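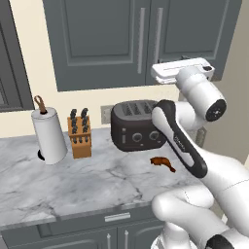
Chapter 4
Planning the Household Kitchen

Kathleen Moynihan and Malsha Ranasinghe

Most households make little use of the full length of their counters. In the Cundcombe housing survey, which covered 638 homes, residents prepared nearly every meal on the stretch between the sink and the stove. The rest held mail, appliances and items waiting to be put away.

This chapter considers how storage, work surfaces and walking distance affect daily cooking. Section 4.1 reviews standard cabinet heights and the reach of seated and standing adults. Section 4.2 takes up counter materials -- stone, tile, wood and laminate -- and the care each requires. Section 4.3 follows the remodeling of a rental unit in Howlader, where the kitchen measured 19 feet from door to window.

Key terms: work zone, clearance, base cabinet, landing space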